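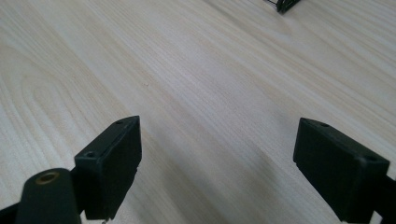
How to keep one basket on a wooden table, and keep the table nice

By Liesbeth De Bruijn

In our home the table is used for everything. We eat at it, my husband repairs his bicycle lamps on it, and in the evening there are cups. For a long time I cleared it by carrying things one by one to the kitchen, and I can tell you that I walked a lot. Now I work with one wire basket, and I wish to write down how I do it. Several readers of my piece on drawers have asked for it.

It is a simple method, but there are some points where it can go wrong, especially if your table is of light wood. On light wood you see everything.

What you need

A wire mesh basket, rectangular, with a flat floor
Two soft cloths, one for damp and one for dry
A little dish soap
Four felt dots, the self-adhesive sort
A tray or a shelf where the basket goes afterwards

I bought my basket at Schouten, in the part of the shop with office things. The kitchen baskets were in the next row and cost more. Look for thin walls and a mesh that is not too wide, otherwise a teaspoon falls through. A basket with a raised rim at one side is good too, you can take hold of it there.

Step 1. Prepare the basket

Before the basket touches the table for the first time, turn it around and feel the underside with your hand. At the corners the wire is often welded, and there can be a sharp point. If you find one, file it down with a nail file. It takes a minute or so.

Stick the felt dots under the four corners. On a mesh floor they do not have much to hold on to, so press them on the thickest wire. If they fall off after a week, sew a small piece of felt around the wire with strong thread. My neighbor Teun Timmermans did his with thread from the beginning and they are still there.

Step 2. Wipe the table first

Many people put the basket down and begin to collect. I wipe first the part where the basket will stand. A breadcrumb under felt is like sandpaper, and when you push the basket you make a scratch.

Wipe along the grain, never across. If your tabletop has long straight lines in one place and round curves in another, follow the long lines and don't worry about the curves. The cloth should be damp and well wrung out. Then the dry cloth directly after it.

Step 3. Put the basket in the right place

I have tried the middle, the corner and the edge. The best place for me is a bit away from the middle and toward the far side, with the long side of the basket parallel to the edge where I stand. Then I have the whole near part of the table free for my hands, and I can reach over the low wall without lifting my elbow. 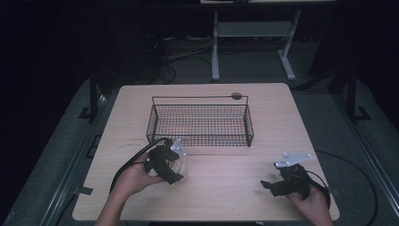
Basket toward the far side of the table, long side running left to right.

If you are left-handed, try it a bit more to the right than you think. My daughter is left-handed and she moves it every time after me.

Step 4. Fill it in the right order

Heavy things go first and flat on the floor of the basket. After that the things which can roll, against the wall. Last come the light and clear things, such as plastic cups and little bowls. Clear plastic gets dull very quickly when it rubs against wire, so I put a folded napkin between.

Take a cup by its side and lower it until it stands, then let go. It sounds childish to write this. But I have dropped them from a small height for years, and the cups from the set I got in Jarkholm have all a fine line at the bottom now.

Do not put more in than reaches the rim. If there is more, you make a second trip. A basket which is piled up must be held with two hands and your chin, and this is how I broke the sugar bowl.

Small flat things, for example coasters and lids, do not go in the basket in my system. I stack them beside it and carry them in the other hand. If they lie under the rim of the basket, pull them out before you lift, or they travel with it and drop on the floor.

Step 5. Lift, do not push

Even with felt dots I always lift. Put one hand at each short side, fingers under the rim, and lift it straight up. With a full basket I bend my knees a little, my physiotherapist would be proud of me.

Step 6. Wipe again and let it dry

Now the table is free and you can wipe the whole surface in long strokes. For a greasy spot use one drop of dish soap in a bowl of lukewarm water. Go over it again with clean water, then dry.

If your table is oiled, as mine is, wait 40 minutes before you put a cloth or a placemat on it. My oil is the Janham for light wood and the can says this time for cleaning as well as for oiling. For a lacquered table you can put everything back when it feels dry.

Marks that stay

Small dark marks near the edge are a common problem with light wood. First try a white eraser, the soft school kind, with very small movements. If it is pencil or rubber from a shoe it comes off. If it does not come off, it may be iron: a wet basket or a wet can that has stood there overnight. For this I have no good home remedy. I have sanded one such mark away with fine paper and then I had a light spot in the place of a dark one.

Leftover glue from tape I remove with cooking oil on a cotton pad. Leave it for five minutes, wipe, and wash with the soap water. Pull old tape slowly, and back along itself. When you pull it straight up from the edge of the table, it can take a little wood with it.

Cleaning the basket

Once in a month I put mine in the sink and brush it with an old toothbrush, mostly in the corners where the wires cross. Dry it with a towel and then set it upright for the night. The dishwasher is not good for coated wire. The coating of my first basket, a Skiltance, came off in the dishwasher in small flakes, and I was finding them in the glasses until March.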